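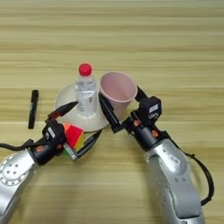
Flollow opens its robot teaching room in Undby

31 Oct 2018

Anyone who can lay a table can now teach a robot to do it. Flollow, the Undby company that builds two-armed robots for small workshops and kitchens, has opened a teaching room where people with no programming background guide the machines through everyday jobs by remote control.

The person teaching sits at a desk with a pair of light handles. Move the left handle and the robot's left arm moves with it; squeeze, and the black fingers close. The robot stores every movement along with what its cameras see, and after enough goes at the same job it starts trying the job by itself.

The first set of lessons is all about small things on a table. Teachers pick up and move cups, bottles, dishes, pens and puzzle cubes, often with both arms working close together over one plate. It sounds simple until you try it! A thin plastic cup wants a gentle approach with the fingers well open, while a cube has to be held squarely or it twists.

"I'd written robot code for years and I was beaten on my first morning by a retired baker," said Morag Urquhart, who leads the project. "She has wonderful hands. She slows down just before she touches anything, and the robot picks up that habit from her. I could never have typed that in."

Five desks are open at present, and the team has recorded around 2000 lessons since work began in February. Each lesson is watched back by a second person before it is used. Fumbles are kept too, as long as the teacher recovers from them, so that the robot also sees how to put things right.

Toàn Nghiêm designed the handles, which are now on their seventh version. "The early ones were far too heavy and your wrists told you so by lunchtime," he said. "With these, people forget they're holding anything. They start talking to the robot, or leaning sideways to look round a bottle."

Flollow is working with Bakos, which makes lunch trays for schools, and will try the robots on its packing tables next. Staff there will do the teaching themselves, using their own cups and dishes.

The teaching room is on the ground floor at Vostport House, Undby. New teachers are paid from their first session and get a full day of practice before any of their lessons are recorded. Groups who would like to visit and have a go at the handles are very welcome.

Press contact: Morven Guthrie, Flollow, Vostport House, Undby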